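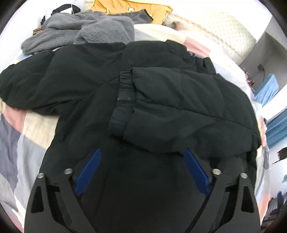 mudroom_mel: Hang it. I know everyone in this thread loves a fold, but a padded coat wants air, and if you've got a closet rod free you should use it all summer.

pinecone_78: Reply to mel, no rod free over here! Seven coats, one skinny closet. I'm a folder and a happy one. Big black puffy goes flat on the bed, one sleeve comes in across the front, then the other one on top, then I fold the bottom up to the collar and tuck the whole thing in a pillowcase. The pillowcase is the best part. It's soft, it breathes, and it stacks (mine live on the shelf over the towels and look adorable).

stitchwitch: Yes to the pillowcase!! I do the same with a Kovness parka that is basically a sleeping bag with arms. Do you zip first? I always zip all the way up or the front goes crooked on me and I end up starting over.

pinecone_78: Zip first, always. And I press the air out with my forearms starting at the hem, slow, so it leaves through the collar. Very satisfying.

dadjeans: What about rolling? I roll everything. My Vandier jacket goes from the size of a toddler to the size of a loaf of bread, and I hold it with two wide hair elastics borrowed from my daughter.

mudroom_mel: Rolling that tight from now until November is rough on the fill. Fine for a weekend trip. For months, no way.

dadjeans: I've rolled mine 2 years running and it fluffs right back up. Ten minutes in the dryer on low with a couple of tennis balls and it's a toddler again.

mudroom_mel: Down or synthetic?

dadjeans: Synthetic I think? The tag is long gone.

mudroom_mel: Then you may be getting away with it. My down one came out of a vacuum bag with flat spots across the shoulders that took most of a winter to fill in. I'm still a little mad about it.

stitchwitch: Agree with mel on vacuum bags, agree with pinecone on everything else. One thing I'd add is wash it before it goes away. Cuffs especially! Black hides so much. I go over mine with an old toothbrush and a drop of dish soap, then let the coat dry a full day longer than I think it needs.

quiltlap: Can I ask a dumb one, do you fold the hood in or leave it out? Mine doesn't come off and it makes a lump whatever I do.

pinecone_78: Not dumb! Lay it back flat, fold the body up, then bring the hood down over the bundle like a lid. The lump ends up on top where it doesn't bother anything.

quiltlap: Oh I love that. Trying it tonight, I have 13 pillowcases and only two beds.

Related threads
Zondari storage bins, are the lids any good?
Wool blankets and cedar blocks
Getting a stuck coat zipper moving
Patchwork bedspreads, show us yours

Contact | Copyright Tamiru Home Boards | Back to top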